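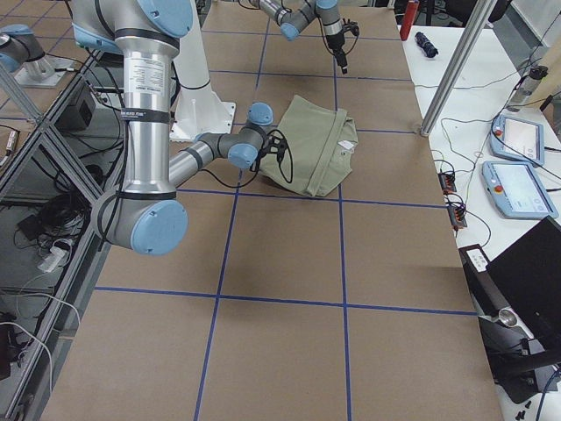 A green garment, folded, on one of the taped paper tables at Takergate.

Folding tables go down a storm at Takergate clothes swap

If you have ever come home from a clothes swap with a carrier bag full of creases, the new folding tables at Takergate are going to make you very happy. The swap reopened in October after its summer break, and the big change this time is how the clothes are laid out. Everything soft now gets folded before it goes on show, and what a difference it makes!

The idea is lovely and simple. Brown kraft paper goes over the tabletop, and strips of blue tape divide it into large squares. Each garment is folded inside a square, label side up if it has one, and moved to the shelves by size. The paper keeps the clothes off the bare tables (which have seen plenty of glue and poster paint over the years) and the squares give everybody the same target to fold to. A T-shirt ends up as a rough rectangle that stacks nicely with the next one, and you can run a thumb down the pile and find your size without pulling the whole lot on to the floor.

It was a busy afternoon. Over 300 pieces came in before the doors opened at two, mostly tops, with a good heap of children's jumpers and 28 pairs of jeans, and the first shelves were filling up while people were still queuing along Khoo Lane with their bags. T-shirts were the quickest to go, as they always are. The plain ones in soft colours, the sage greens and greys and washed-out blues, hardly had time to settle on the shelf.

The fold itself is worth learning if you haven't got one you like. Lay the shirt face down and smooth it out from the middle. Bring one side in to the centre with the sleeve tucked back on itself, then do the other side to match. Fold the hem up to the collar, and once more if the shelf is shallow. Press it flat with your palms and turn it over. Thick cotton holds this very well. Thin jersey slides about a bit and likes to be handled slowly, and anything with a stiff print on the front is better folded in half just the once.

Knitwear gets the same treatment but looser, and coats and dresses stay on the rails by the window. Jeans are folded in half lengthways and then in thirds, and they have a table of their own now, which was much needed after the great denim landslide in spring.

Anything left at the end goes to the Privia rag store, apart from good coats, which are kept back for winter. This time only 44 pieces were left over, the smallest number the swap has ever had, and they were already folded, so packing up was wonderfully quick.

The next swap is in November, in the same hall, with doors at two. Bring up to 2 bags of clean clothes, and leave shoes and bedding at home please, as there is still nowhere to put them. The folding tables open an hour earlier for anyone who would like a go. Spare rolls of blue tape would be very welcome too, as the last one ran out halfway through the jumpers.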